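The Waiting Column

When Ljubica Nikolovski came back from lunch, the result was still the same, and she did not like it.

She had 168 trials in her table. In each of them the arm had to close an open folder, or turn a page, or take one sheet out without bending the rest. The old method went straight to the task. Her new method stopped first, above the object, and waited until its guess about the object had become quiet. She called this time the settling. In the paper it had a longer name, which Gorazd Milošević had chosen, and which she could not say quickly without a mistake.

The settling was supposed to help with the difficult things. It did not help with them. It helped with the easy things, where no help was needed, and with the binders it made no difference at all.

"Then we write that it makes no difference," said Gorazd. He was peeling an orange over the keyboard of the second computer, as he did each day at this hour.

"The Prander people will ask why they paid for it."

"They paid for an answer. This is an answer."

She opened the trials one after another. It was June and the laboratory in Drorkuvell had windows only to the south, so by two o'clock the blinds were down and the room was the colour of weak tea. She looked first at the force curves, then at the guesses, then at the last picture from the wrist before each movement began. She had not looked at those pictures for weeks. There was a number which summarised them, and she had trusted the number.

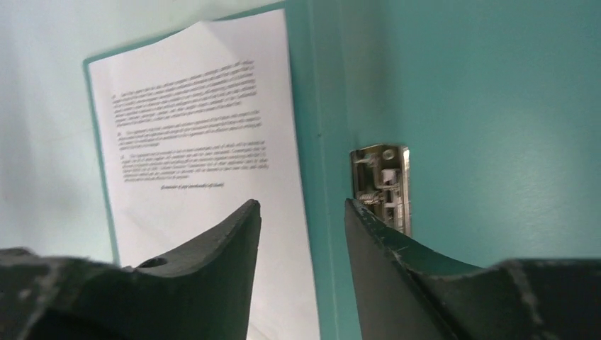
The settling ended when the guess changed by less than a small limit during nine readings. Gorazd had proposed this rule and she had written it, and in the first version of the paper it had a whole page with a proof. The proof was correct. She read it again, standing, with her finger under the lines. Then she looked at the screen, where the two black fingertips stood on each side of the spine of the teal binder, with the printed sheet behind the left one and the little metal clip just above the right one. The guess for this trial was very quiet. It said, with great calm, that the edge of the object was where the clip was.

"Come and see," she said.

Gorazd came with the orange.

"It is sure," she said. "Look at the number. It is as sure as with the notebooks."

"And it is wrong."

"It is wrong since the first reading. It waits, and it looks, and it sees the same bright thing nine times, and it is satisfied."

He put a piece of orange in his mouth and thought about it. He was not a quick man, and in seven years she had learned not to fill his silences. Somewhere down the corridor a printer began its work and stopped again.

"My grandmother was like this with the doctor," he said finally. "She asked the same doctor three times."

Ljubica did not answer him. She was already sorting the table in another way. If the waiting was made standing still, each new reading was only the old reading again. They had written in the proof that the readings were independent. It was in the second line, a short line, and both of them had passed over it like people who pass over the step of their own house.

She changed the program before the evening. The change was small: during the settling the wrist moved a little, two centimetres to one side and back, as a person moves the head in front of a shop window. She did not have a good reason for two. It was what the cable allowed.

The first trial took a long time. The arm went above the binder, went to the side, came back, and the guess began to jump. On the plot it was ugly. Gorazd, who loved a clean plot, made a small sound in his nose. The limit was not reached, and again not reached, and the arm continued its small walk to the left and to the right.

"Will it ever stop?" he asked.

"I don't know."

"In the paper we say that it always stops."

"In the paper we say many things."

He took his jacket from the chair, then he did not put it on. He sat down beside her with the jacket on his knees. On the wall there was still the calendar from Grgić, the company which had repaired the air conditioning and then had never come again, and he looked at this for a while, and then at the plot.

The line jumped, and jumped less. Ljubica wrote the time into the table, in the column for waiting, and left the next column open.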